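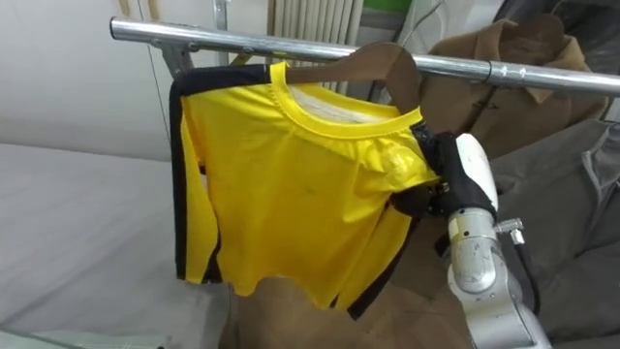
Weltovico Heatless Curling Set: A Long Winter With Soft Rods and Satin

12 February 2022

I have the kind of hair that can't make up its mind. It's past my shoulders now, fine but plenty of it, wavy underneath and almost straight on top, and for most of my adult life I dealt with it by running a hot iron over the whole lot and hoping for the best. Then my stylist showed me the ends in the mirror last fall, all frizzled and see-through, and she was very kind about it, but I went home and put the iron in a drawer. So that's how I came to be sleeping with my hair wrapped around a stuffed satin rod, and why I have so much to say about it!

The Weltovico set had been popping up everywhere I looked, and I finally ordered one in December as a little present to myself. I've used it most nights ever since, which I think is long enough to be fair. A lot of the reviews I read before buying were clearly written after one try, and one try really won't tell you much with these. My first morning I looked like I'd slept in a hedge.

What you get for $29 is one long bendy rod covered in satin, 2 scrunchies in the same fabric, a claw clip to hold the rod on top of your head while you wrap, and a drawstring pouch I've been using for bobby pins. There's also a folded instruction card with drawings on it. The drawings are a bit small and whoever did them has obviously never had layers, but you get the gist. I chose the dusty rose. It also comes in cream and black, and I sort of wish I'd gone for black, as the pink picks up every bit of leave-in conditioner and shows it.

The rod itself is the best part. I'd had a cheaper one before this, the Rirnow, and the difference was in the filling. The Rirnow was stuffed so hard that lying on it felt like using a rolling pin for a pillow, and after a few weeks the filling slid toward the ends and left a flat patch right in the middle, where you need it to sit on your crown. The Weltovico one has some squish to it. I'm a side sleeper (left side, always, with one arm under the pillow) and I stopped noticing it after the first week or so. My neighbor borrowed the Rirnow and liked it fine, so maybe I just have a sensitive head.

Now, the wrapping. You lay the rod over the top of your head like a headband, clip it in place, and then wind your hair around each side a section at a time, adding more from behind as you go, a bit like a French braid. It took me ages at the beginning. I'd get one side beautiful and the other would look like a dropped ball of yarn, and my arms would be aching. These days it's 4 minutes, start to finish, and I can do it while something's on TV. A few things that helped me along:

Start with your hair nearly dry. The card says damp, and if you have fine hair like mine I'd ignore that completely. Damp hair in a tight satin wrap overnight stays damp, and in the morning you take it down and watch the curls fall out before you've even poured your coffee. I wash in the early evening, let it air dry, and then just mist the lengths a little before wrapping.

Wrap away from your face, both sides. I did one side backward for nearly a week without catching on and couldn't understand why I looked so lopsided.

Keep the sections even. Big sections give you a loose bend, small ones give you a proper curl, and a mixture of the two looks exactly like a mixture of the two.

A pea-sized bit of mousse is plenty. I use the Alaoui one, the light hold, and it's lovely – no crunch, and it smells faintly of pears. More than that and the satin gets tacky and starts to grab.

As for the results, I've been really happy. What I get is a big soft wave that starts at my cheekbones and gets bouncier toward the ends, the sort of thing I used to spend half an hour trying to do with the iron. It's smoother too. I think the satin deserves the credit for that, although leaving the heat alone must be doing something. On a good day the curl lasts until bedtime, and on a humid day it has relaxed into a nice messy bend by lunch. I don't mind that at all, but if you have an event in the evening I'd plan to wrap again in the afternoon.

It won't do much at the roots. If you were hoping for volume up top, the rod presses everything flat where it crosses your head, and you'll have a dent there in the morning that needs a good shake and a flip of the parting. I also can't get my shortest face-framing pieces to stay in. They pop out around midnight and do their own thing, so I pin them in flat curls and that mostly works.

I do have some complaints. The scrunchies that came in the set lost their stretch far too soon. One had gone slack after 14 wears (I'd been keeping track on the bathroom calendar, I do that with new products) and the other wasn't far behind. I swapped them for a couple of old ones from my drawer and have had no trouble since, but for the price I'd expect them to last as long as the rod. The claw clip is a bit weak for thick hair too. It copes with mine. My sister has twice as much hair as I do and it shot off the top of her head and landed in the sink.

Washing is easy enough. The satin cover doesn't come off, so the whole rod goes in a basin of lukewarm water with a drop of shampoo, then a gentle squeeze in a towel, and it hangs over the shower rail for a day and a half. Please don't wring it! You'll end up with lumps.

I've been asked how it compares to the Ninddale foam rollers, which I used all through college. The rollers give a tighter, springier curl and they hold longer, especially on short hair. If your hair is above the collarbone I'd still send you to those, because there just isn't enough length to go around the Weltovico rod. For anything longer, though, the rollers are miserable to sleep in and they snag, and I've never once taken them out without losing a few strands to the plastic bits.

So it's 4 stars from me, with the missing one for the scrunchies. I've already picked up a second rod in black for my travel bag, and the iron is still in its drawer.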